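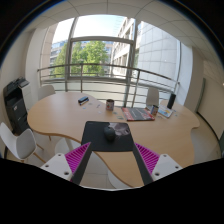

Home Issues Authors Search Contact

4.2 Recording rules for shared rooms

The rules in this section apply to all hand-held gripper recordings made for the Plarivau set. They were drafted in June, after operators at Gaditz and Arnau were found to be starting and ending their recordings in different ways.

Figure 3. View from the hand-held gripper at a shared table, with both fingers visible and a gap between them.

Each recording begins with the fingers open and both contact strips in view. The operator holds still until the tabletop is visible past the fingertips, then moves. Small items already on the table stay where they are – a mouse, a mug or a scrap of paper is part of the setting and should not be tidied away. Chairs may be moved only if they block the operator's path.

Windows need more care. A bright window behind the table is allowed, but exposure must be locked before the first movement. Printed sheets and screens are checked for personal details, and anything readable is turned over or taken out of the room. People who use the room are told the recording times ahead of the visit.

We collected 3000 recordings under these rules, and 2830 passed the first check. Most of those rejected had a late exposure change. The Moges checklist, which we adapted, has no rule for this – we added one and suggest that other groups do the same. Rejected recordings are kept in a separate folder with the reason noted, and are not used for training.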